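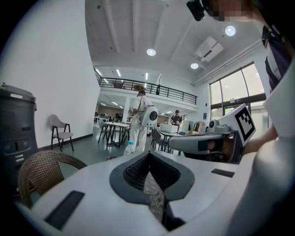

Chapter 8
Rebounding and Possession

After reading this chapter you should be able to define a possession, calculate a team's offensive rebound rate, and describe the main duties of each player when a shot goes up.

8.1 What a possession is

A possession begins when a team gains control of the ball and ends when it gives up that control. It can end with a made basket, a defensive rebound by the other team, a turnover, or free throws that finish a trip. An offensive rebound does not start a new possession. It extends the one already under way, and the team gets another chance to score.

Because the teams take turns, both finish a game with nearly the same number of possessions. The gap is rarely more than 2. A team that wants more shots than its opponent has to find them inside the possessions it already has, by turning the ball over less often or by getting back more of its own misses.

8.2 Measuring rebounds

Older box scores list total rebounds for each team, and many coaches still quote that number first. It can mislead. A team whose opponent shoots poorly will collect plenty of defensive rebounds simply because there are plenty of misses to collect.

Rebound rate corrects for this. To find the offensive rate, divide a team's offensive rebounds by the sum of its offensive rebounds and the opponent's defensive rebounds. The result is the share of available misses that the offense recovered.

Take the Gerkell League season used throughout this book. Vututside had 800 rebound chances on its own missed shots and recovered 200 of them, a rate of 25 percent. Tosh recovered 180 but had only 600 chances, a rate of 30 percent. Vututside finished with more offensive rebounds – Tosh was the better offensive rebounding team.

Team rebounds, where the ball goes out of bounds off the defense after a miss, are left out of these figures. Appendix B explains how to include them.

8.3 Boxing out

Most defensive rebounds are settled before the ball reaches the rim. When a shot goes up, each defender should find the nearest opponent, make contact, and turn to face the basket with knees bent and elbows out to the sides but not swinging. Only then does the defender go after the ball.

Players who watch the flight of the shot tend to drift under the basket, where long rebounds pass over them. Shots from the corner often come off on the far side, so the weak-side defender has the hardest job and usually the longest distance to cover. Section 8.4 looks at that position in detail, starting with the footwork.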